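Where Does the Small Stuff Go? A Sceptical Look at Tabletop Tidying

Project report, Design of Everyday Spaces, Geddes section

1. Why we doubted it

Our course reader repeats a claim from the storage company Stesitz: give every small item a "landing spot" and a table stays clear. The company's booklet, Gridwood, says its plan saves 48 hours a year. We found no explanation of how anyone got that number. We wanted to see what a landing spot looks like on a plain white surface before we believed any of it.
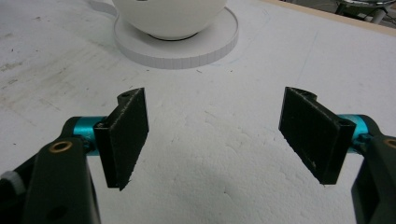 Figure 1. White work surface, grippers open, nothing held.

A bare surface proves very little. Any table looks tidy before people start using it, and the booklet relies heavily on photos of tables in that state. We also doubt that a surface this plain tells us much about a kitchen counter or a hallway shelf, where mail and keys pile up by 6 p.m.

2. The survey

We posted a short form on the Kaltidura student board in July and got 600 replies. People listed 2,406 small items they had lost track of at home, and 2,167 of those were found again without buying any storage at all. That is awkward for Stesitz. It may be awkward for us too, as people who find their things are probably happier to fill out a form about it.
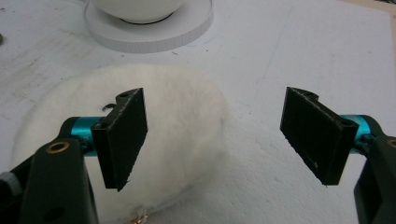 Bowls came up again and again in the replies. People like a bowl by the door, and then they complain that it fills up with coins and receipts. We think a bowl mostly moves the mess into a smaller circle. A soft mat has the opposite problem: things stay visible, but it uses up space and needs cleaning. The booklet recommends both and never compares them.

3. Hanging or dropping

The last part of the plan says keys should hang and loose items should drop into a cup. It sounds sensible until you look at a real keychain.

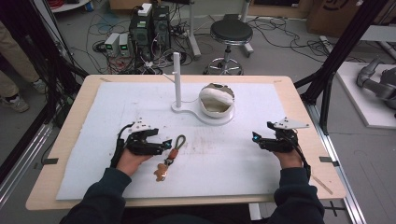 A cord loop can go over a post, so hanging is at least possible. A leather tab and a charm add bulk, though, and a cup already stuffed with something soft doesn't leave much room for anything else. We would want to see the same stand after a month in a shared apartment. Our guess is that the post would do better than the cup, but we did not test that.

4. What we can say

We can't support the time savings claim. We can't fully reject it either, because our survey asked about lost items and never asked about hours. If another group picks this up, they should have people keep a daily log and should leave the booklet out of it until the end.

Geddes section project reports | Contact the course office | Back to top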